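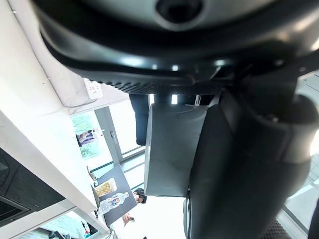 White power strip with switches and sockets, fixed to a white surface; glass door beyond.

Power strip (kitchen)

From the Wotness Household Encyclopedia

A power strip is a row of sockets in one long housing, fed by a single cable from a single plug. In Britain most of us grew up calling it an extension lead or a four-way (even when it had six), and my gran called every one of them "the adaptor". I've filed the article under power strip so that the overseas readers can find it, and the other names all redirect to this page. The general article covers offices and bedrooms. I'm sticking to kitchens, where I have opinions!

Names

Extension lead strictly means the whole thing, cable included, and people use it for the long orange garden sort as well. Multiway, gang and trailing socket all turn up in shops. "Gang" just means the number of sockets, so a four-gang strip takes four plugs. A block adaptor is a different animal: it plugs straight into the wall with no cable and hangs its weight off the socket, and I can't say I'm fond of them. See also: Adaptor (block), Socket (double), Spur.

Parts

The housing is nearly always plastic, usually white or black. White is the usual kitchen choice, and it shows every fingerprint, but then so do white walls and you're wiping those anyway.

Switches come in two arrangements. Some strips have one for the lot, and others have a small switch for each socket. I much prefer the second kind in a kitchen, as you can knock the toaster off and leave the radio going. Many have a little neon light as well, either in the switch or beside it, and on the old Allance I had in the Durwood flat the neon had faded so badly that I had to cup my hand round it to see if it was lit.

Keyhole slots are moulded into the back of a lot of strips so they can hang on two screws. Not every strip has them, so turn it over in the shop and look. The slots sometimes face in a direction that puts the cable exactly where you don't want it (mine did, and I'd already drilled).

The plug on a British strip carries a fuse, normally 13 amp, and that's the limit for everything plugged in added together. I'll come back to that.

Where it goes

Strips in kitchens tend to end up in one of three places: lying on the worktop at the back, fixed to the wall or an upright panel, or stuffed behind something heavy and forgotten. The middle one is the best of the bunch. A strip lying flat collects crumbs in its sockets and sits in whatever gets spilt, whereas one that's fixed up off the surface stays cleaner and you can get at the switches without moving the bread bin.

Keep it well away from the sink and the hob. I'd add the kettle spout to that, having watched a good cloud of steam roll straight up over mine every morning at 7 until I finally shifted the kettle along. Doors matter too, particularly glass doors out to a garden or balcony. It's very tempting to run a cable across the threshold for the summer, and then the door gets shut on it. Don't do that. If you need power outside, have an outdoor socket put in.

The cable wants a bit of slack, though a great dangling loop will catch on a drawer handle sooner or later. Stick-on clips are cheap and do the job on a clean surface. Wipe the grease off first or they'll be on the floor by teatime.

What to plug in

Low-power things are fine: radio, phone charger, digital scales, a lamp, the stick blender. A slow cooker draws very little too, which surprises people given how long it's on.

Heating things are where the trouble starts. A British kettle is often rated at 3 kilowatts, and that takes up very nearly the whole 13 amps by itself. Put a toaster on the same strip and you're over, and a fuse won't always blow straight away on a modest overload, so the plug can get very warm in the meantime. Kettle, toaster, air fryer, portable heater: wall sockets, please. Microwaves and small ovens should have a wall socket to themselves too, and a full-size built-in oven has to be wired in the way its instructions say, sometimes on its own circuit. Fridges, washing machines and tumble dryers don't belong on a strip either.

Never plug one strip into another. I know, the cable was too short. Buy one with a longer cable.

To work out what you've got running, find the watts on each rating label, add them up and divide by 230. The answer is in amps. Deisy Zapata did this for her whole kitchen and put the numbers on the talk page, and there's a slow cooker and a hand mixer on her list that come to 662 watts between them, so not quite 3 amps.

Cleaning and checking

Switch off, unplug at the wall, then wipe with a cloth that's barely damp. No sprays pointed at the sockets! A dry paintbrush gets the flour out of the corners of the switches. Let it dry properly before it goes back on.

Throw it out if the housing is cracked, if there's any browning round the holes, if a switch feels loose or crunchy, or if the plug smells hot. Council recycling centres usually take them with the small electricals. I've been told off for keeping a dead one in the drawer "for the cable", and fair enough.

See also

Worktop
Cable clip
Fuse (plug)
Kettle
Oven, countertop
Quispe's hardware shop, stock notes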